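Kastanine Gripper Workcell Guide
Section 4: Approach, Contact and Hold at Seams and Trim

4.1 Scope

This section sets out the site rules for operating a two-finger gripper close to panels, trim strips and light household or office articles. It applies to all operators and trainees at the Listlow and Eshun workcells. It is to be read with Section 3 (Emergency Stops) and the site risk assessment, which takes precedence wherever the two differ.

4.2 Before enabling motion

1. Confirm that the current risk assessment has been signed by the cell supervisor.
2. Test the emergency stop at the pendant and at the cell gate. Record both results in the log.
3. Set the speed limit to 20 per cent for any approach to a fixed surface.
4. Check the finger faces for grit and clean them with a dry lint-free cloth.
5. Open the wrist view on the operator's monitor. When working at a seam, the fingers should be centred on the seam line before the final approach.
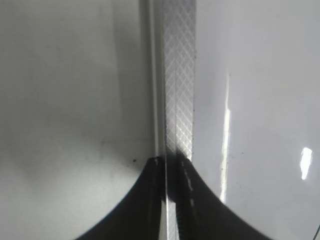 Who may change the speed limit during a session?
The cell supervisor, or a person the supervisor has named in the log for that shift. Trainees may lower the limit at any time but may not raise it.

CAUTION: Glossy panels return strong reflections to the wrist camera. Do not rely on automatic edge detection alone next to a reflective finish. Switch to manual jog for the last 20 millimetres of travel.

4.3 Work at table height

1. Declare the table surface as a fixed obstacle in the cell model, including its front edge.
2. Declare any flat article lying on the table, such as a whiteboard, as a separate obstacle with its own height.
3. Approach with the fingers open. Keep the fingertips at least 10 millimetres above the surface until the target has been confirmed on the monitor. 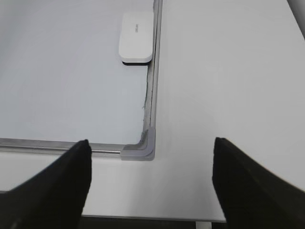 4. Lower the gripper in a straight vertical line. Lateral moves below the clearance height are not permitted, as a fingertip may catch on a raised rail or corner fitting.
5. If contact is made with anything other than the target, stop, retract vertically and notify the supervisor before resuming.

NOTE: Obstacle declarations lapse when the cell is powered down and must be entered again at each start-up.

4.4 Holding plastic articles

Thin-walled plastic may deform under a grip force that is acceptable for metal. Begin at the lowest force in the Kidon controller profile and increase it one step at a time. The fingers should bear on opposite sides of the article at the same height.

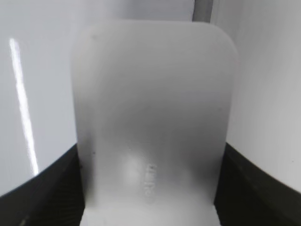
Figure 4-3. Frosted plastic article between the gripper fingers, wrist view.

Operators must not reach into the cell to steady an article. If the hold is in doubt, lower the article to a supported position, open the fingers and start again.

4.5 Repeat approaches

Where a task calls for repeated approaches to one seam, the operator shall return the arm to the stored start pose each time. After 12 approaches the arm is to be paused and the finger faces inspected -- wear on the contact face can shift the grip to one side.

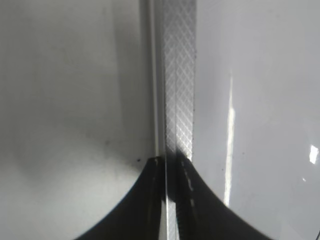 The inspection result is entered in the log against the operator's initials, together with any change to the stored pose. A pose that has been altered must be proved at reduced speed before normal work continues.

4.6 Records and enquiries

Logs are collected every Wednesday and kept by the site office. Questions about this section should be directed to Kimie Hoshino, Cell Safety. Requests to depart from any rule in it must be made in writing to Achilleas Deligiannis and authorised before the work begins.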